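4. Voting for a couple on the Torneck app

Voting opens when the last couple has danced and stays open until the host closes it on air.

1. Sign in and tap Live Show.
2. Choose a couple. Each account has 2 votes per show.
3. Tap Send and wait for the green check mark.

Note: Votes sent during a rehearsal broadcast are not counted.

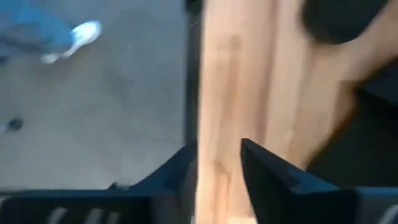
Nusrat Jatoi: My check mark took a full minute to show up in the semifinal. Don't tap Send again while it's spinning, or the app signs you out.

4.1 Voting by text

1. Start a new message to 549.
2. Type the couple's last names with a space between them - no commas.
3. Send the message before the lines close. A reply confirms the vote.

Caution: Your carrier may charge for each message. Check your plan first. 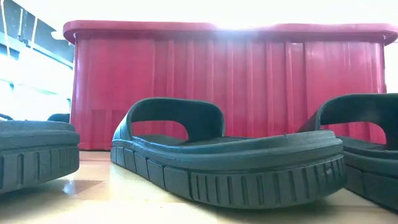
If no reply comes, open Vote History in the app and look for the entry marked Text. Entries stay there until the finale in July. A vote marked Pending has been received but not yet added to the total. To change the phone number on your account, see section 6.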